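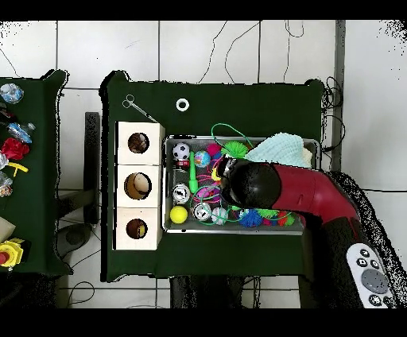 So we finally did the budget meeting, and I promised a few of you I'd write up what got decided. Short version: we're getting a second arm! Not two more, like I was lobbying for all fall, but one, and I'll take it.

If you've stopped by the lab lately you know the sorting bench. It's the one with the tray of cat toys and spiky balls next to the three-hole box, and the arm's job is to pick a toy and drop it through a hole. Sounds silly, I know, but strings and soft stuff are miserable to grab, and that's the kind of picking our two paying customers keep asking about. We have one arm for that bench plus all the demo work, and the sign-up sheet for it has gotten a little ugly.

We had quotes from Ternix and Essien. Essien came in lower on the arm itself, and for a day or two I was sold. Then Thảo Khổng went through the line items and found that the gripper mount, the longer cable set and the second year of support were all extra. Once she added those in, the gap was $394 — in Ternix's favor. Ternix also lets us reuse the spare gripper fingers we already have in the drawer, so that settled it for me (and for pretty much everybody else in the room).

The other new purchases are smaller. We set aside $2,824 for a proper bench with a bolted plate and cable channels underneath, which I've wanted forever. I'm tired of stepping over cables every time I go for the pendant. There's also $412 for toys, trays and boxes, and yes, somebody did ask me to say that number twice. Toys wear out! The crocheted pieces go first, and the balls with open sides aren't far behind.

What didn't make it: the Clonell vision package. I liked the trial a lot, but the license is per arm, and with two arms it would've eaten the bench money. We'll ask again next year. Flovura is still handling our safety check, same rate as before, and they want to see the new layout on paper before anything gets bolted down. Thảo is drawing that up now, so if you have opinions about which side the pendant should hang on, tell her soon.

The order goes in this week and Ternix is quoting delivery in February. Until then it's the same sign-up sheet, and please, two hours max per slot. I'm looking at you, night crew.

We use cookies to improve your experience on this site. By continuing to browse, you agree to our use of cookies. Accept Manage preferences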